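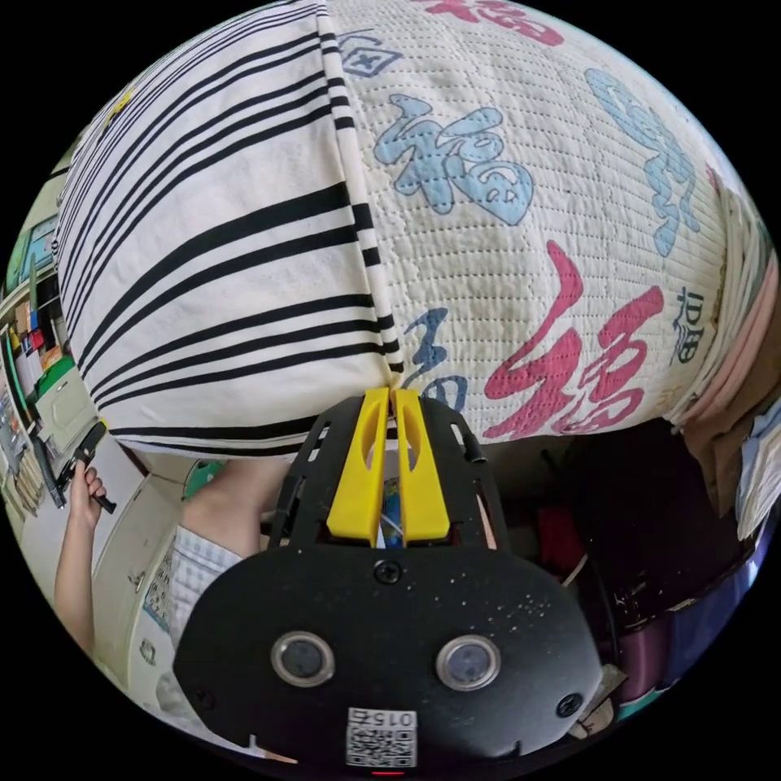 Folding on the bed vs. folding on a table
Laundry & Closets > Daily routines

stitchwitch_ro
OK so I need opinions before I lose another evening to this. I do all my folding on the bed, always have, because it's the only flat thing in the apartment bigger than a cutting board. My quilt is a cream one with the big 福 characters all over it (love it, not giving it up) and it's puffy enough that everything I put down sort of sinks. I get one sleeve in, go for the other one, and the first has slid back out. Striped tees are the worst!! With a plain shirt you can fudge it, but stripes tell on you right away.

Do I buy a folding table or just get better at this? I've been looking at the Brarkel one, the narrow kind that hooks on the back of a door.

hamperdown
Get better at it, lol. I've folded on a bed for years. Pull the quilt tight first, like really tug it toward the foot, then smooth the shirt from the collar down with your forearm and not your fingertips. Fingertips make ripples.

892_loads
Disagree with hamperdown. A soft surface is a soft surface. I had the Brarkel for a while and the hinge is kind of flimsy, but even a flimsy board beats a quilt. If you don't want furniture, lay a big piece of stiff cardboard on the bed and fold on that. Free, and it slides under the bed when you're done.

hamperdown
Cardboard sheds little brown crumbs on everything. Ask me about my black leggings.

stitchwitch_ro
Tried the tugging thing tonight and I'm still deciding. Front side up, print showing, one sleeve across the chest, and the stripes on the sleeve run off in their own direction, which bugs me way more than it should. I shoved the gray stuff and the purple stuff up by the headboard so I'd have room to spread out. 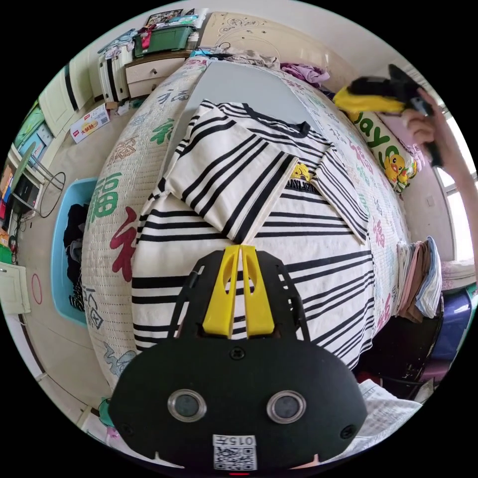 mopsandsocks says to flip it over. Face down, sleeves to the back, then the bottom hem up to the collar, and whatever the sleeves are doing back there is between you and the drawer. The print also ends up on the outside so you can tell your shirts apart without digging.

892_loads
Seconding face down. Also, are you folding for a drawer or a shelf? It matters. For a drawer I go in thirds and stand them up on edge. For a shelf, flat and wide.

stitchwitch_ro
Drawer! It's a Griltska dresser, the low one with 2 deep drawers, and the bottom one sticks if I fill it past the rim.

hamperdown
Then don't stand them up, they'll catch. Roll them. I will die on this hill.

892_loads
Rolling puts a curl in the hem. We had this exact fight in the sock thread in May and I'm not doing it again.

mopsandsocks
Rolled tees are fine for a suitcase, not for every day imo. Rub a candle stub along the drawer runners, it helped with mine.

stitchwitch_ro
Going to try face down with the quilt pulled tight, no cardboard for now. If the drawer still sticks I'll come back and complain about that instead.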